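# The Long Low Note

The first time I heard Rochelle Kereama play, I was standing in the back of a church hall in Lowther with a paper cup of tea going cold in my hand, and I had come for the other band. I'd like to say I knew right away. What I really did was look around for a second bass player, since I couldn't believe all that sound was coming from one person with four strings and a small, tired amp with tape across the front.

She played with Vuvo in those days, and if you never caught Vuvo (most people didn't, they hardly ever left the county) I can only tell you they were a folk group that had been left out in the rain. Two fiddles, a drum kit with no cymbals, and Rochelle down at the bottom, holding one note for so long that you forgot it was there until she moved off it and your stomach dropped.

"I was a lazy player," she told me when I visited her in March. "I learned six songs off my uncle and every one of them was in D. So I got very interested in D."

We were in her kitchen, with a dog asleep across both my feet, and she laughed so hard at her own line that the dog got up and left. She is a wonderful talker. She'll start in on string gauges and end up at her grandmother's funeral, and somehow you've learned something about string gauges.
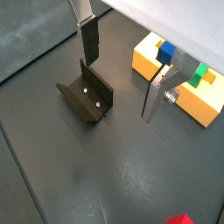

Her uncle's bass is still the one she uses. It's a short-scale thing with a neck that has been broken and glued back twice, and she bought it from him for 382 dollars when she was 17, paid off over a whole summer of picking beans. He wouldn't come down on the price. She still brings this up at family dinners, and he still says it was worth more.

Vuvo made three records, and I'd start anybody on the second, *Nastness*. It was recorded in winter with the heat off, so the heater wouldn't hum on the tape, and on the quiet songs you can hear somebody's boots shifting on the floorboards. The title track runs the whole of side two. For the first several minutes the fiddles do all the work, sawing away at a little tune that keeps tripping over itself, and Rochelle just leans on that D. Then she climbs, one fret at a time, and the tune that sounded so cheerful a moment ago turns out to have been a sad one all along. I must have played it to every friend I have, and a few of them are still speaking to me!

When the band came apart she didn't make much fuss over it. One fiddler had a baby, the other moved north, and the drummer wanted cymbals. She taught school for a good while and played at weddings, and she says the weddings were the best training she ever had, as you can't drone on a D while people are trying to dance to "Brown Eyed Girl."

Now there's *Weslow*, her first record under her own name, and I have been living with it for weeks. It's mostly bass and voice. She sings low and close, a little behind the beat, the way people sing when they're washing dishes, and she leaves gaps that a younger player would have rushed to fill. "Orchard Road" has maybe a dozen notes in it and I wouldn't give up any of them.

I asked her what key it was in. She poured me some more tea and said I could guess.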